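# Unplanned Gripper Closure During the Laundry Unloading Task: Fault Report

Prepared by Catalina Yáñez and Wálter Ríos, Mareo project team
Supervisor: Elspeth Pringle
Laboratory safety contact: Murdo Mackay

## 1. Summary

In February, during the third block of trials for the Mareo household manipulation project, the arm closed its gripper without a command while positioned in front of the washing machine door. The fingers closed on the door handle and the arm continued its approach motion for a short time before the operator pressed the emergency stop. No one was injured. The door latch was bent and had to be replaced, and one fingertip pad was torn.

This report describes the event, the investigation that followed, and the changes the team has made. It is submitted as part of the course requirement and also serves as the written record requested by the Cairns teaching laboratory.

## 2. Background

The Mareo project studies whether an arm with a two-finger gripper can open a front-loading washing machine, remove a small load, and place it in a basket. The team's work builds on a control package named Prarinari, which was written by an earlier group of students and passed to us with partial documentation. Prarinari receives images from a camera at the wrist, estimates the position of the door, and sends position targets to the arm and gripper.

The gripper and the arm are driven by separate controllers. Each has its own connection to the control computer. This detail became important later, as the two connections do not fail in the same way.

## 3. The Task

Each trial starts with the arm at its home position and the door closed. The arm moves to a waiting point in front of the door and holds there while the software confirms the door position. The fingers are to remain open throughout the hold. After confirmation, the arm moves to the handle, grips it, and pulls the door open. Unloading starts only after the operator has confirmed by voice that the door is fully open.

The basket stays on the floor directly in front of the machine during the approach, with the laundry already inside the drum. Loads were made up of towels and shirts from the laboratory's practice set.
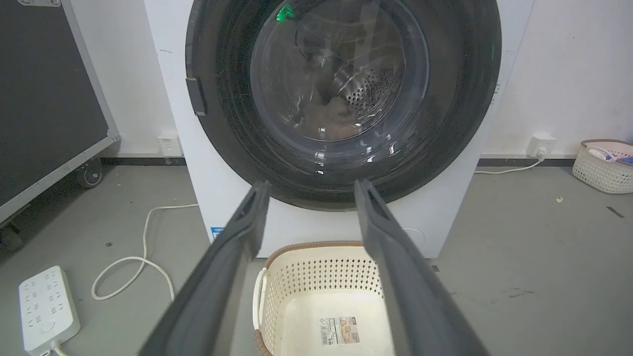 **Why did the gripper close when no close command had been sent?**

The gripper controller restarted after a brief loss of its data connection, and on restart it moved to its stored default position, which was fully closed. The control computer was not informed of the restart and continued to treat the fingers as open.

## 4. Description of the Event

The trial was run in the afternoon by Wálter Ríos as operator, with Catalina Yáñez recording. Morven Aitken was present as observer and stood behind the marked line. The arm reached the waiting point normally and the door position was confirmed on the first attempt.

As the arm began its move toward the handle, the fingers closed. They caught the handle from the side, at an angle the software had not planned for. The arm controller was still following its position target and kept pushing toward a point it could no longer reach. The operator heard the door creak and pressed the emergency stop. The arm held its position with the handle still caught.

The team did not attempt to free the gripper right away. Murdo Mackay was called, and power to the arm was removed at the cabinet before the fingers were opened by hand. The machine was left switched off until its latch could be checked.

## 5. Investigation

### 5.1 First explanation considered

The team at first suspected the vision step. An error in the estimated door position would have explained the poor contact angle. The saved images were reviewed and the estimates compared with measurements taken with a tape. The largest difference was 5 mm, well inside the tolerance the grasp allows. The vision step was ruled out.

### 5.2 Log review

The log for the session held 3096 gripper status messages. Near the end of the record there is a gap of 200 ms in which no gripper message arrives. The messages before the gap report the fingers as open. The first message after it reports them as moving, with the internal message counter reset to zero. A reset counter indicates that the controller had restarted.

Prarinari contains a check for lost messages, but its limit was set at 3 seconds. A gap this short did not trigger it. We found no note explaining how the limit was chosen.

### 5.3 Reproducing the fault

With the arm locked and its power removed, the team unplugged and reconnected the gripper data cable by hand. The fingers closed each time. Bending the cable near the wrist connector also produced the fault on several occasions. Once the cable was removed, the strain relief clamp was found to be loose. The cable had been free to pull on its connector whenever the wrist rotated toward the handle.

## 6. Causes

The direct cause was the loose clamp, which allowed the connection to drop. Two further conditions turned a short loss of signal into damage:

- The gripper's default position on restart was closed, and no member of the team had checked this setting.
- The arm had no force limit active during the approach. The limit had been disabled during earlier testing of the door pull and was not restored.

The second condition was the team's own error. The setting was changed by hand at the keyboard and does not appear in the trial notes.

## 7. Corrective Actions

The clamp was replaced and the cable rerouted with a service loop at the wrist. The restart position of the gripper is now "hold current position." The check for lost messages has been shortened, and any reset of the message counter now stops the arm.

The force limit is switched on by the startup script and can no longer be changed during a session without a restart. A line for it has been added to the trial sheet, to be initialed by both the operator and the recorder.

The replacement latch was ordered through Pudwood and fitted by laboratory staff. Trials resumed at reduced speed after Elspeth Pringle had reviewed the changes.

## 8. Remaining Concerns

The gripper controller still does not report its own restart. The team detects it only through the counter, and a restart before the first message of a session would go unnoticed. Morven Aitken has proposed a hardware signal line for this purpose. It has not been built.

The emergency stop holds the arm in place with the gripper closed. That is suitable when an object is being carried, but it left the door under load in this case. The laboratory has asked for a written release procedure, and a draft is attached as Appendix B.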